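Flastis Publishes Gripper Pad Inspection Practice for Shared Robot Cells

Tuesday, January 7, 2025 – Flastis has released a written practice for the inspection and replacement of contact pads on two-finger robot grippers. It applies to cells where people and robots work on the same parts, and it is free to download.

The practice sets an inspection interval of 1000 grip cycles. At each interval the operator checks the pad face and its edges, records any scuffing, and confirms that the pad is firmly attached to the finger. Pads that fail any check are replaced in pairs, and grip force is measured again before the cell returns to service. 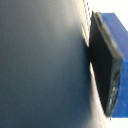 Wrist camera views may be used for a first check between intervals, but they do not replace inspection by hand. When the camera is focused on the pad and the part is blurred, the view may be used to judge the pad only.

The text was drafted by Aigars Juška of Flastis and reviewed by Justinas Raudsepp of Priltar. A trial version was used in 22 cells over nearly 2 years. Of the comments received, 93 led to changes in wording, most of them in the section on record keeping.

Users remain responsible for their own risk assessment – the practice covers pads and fingers and does not address guarding, speed limits or stopping distance. An annex on suction cups will be issued for comment in February.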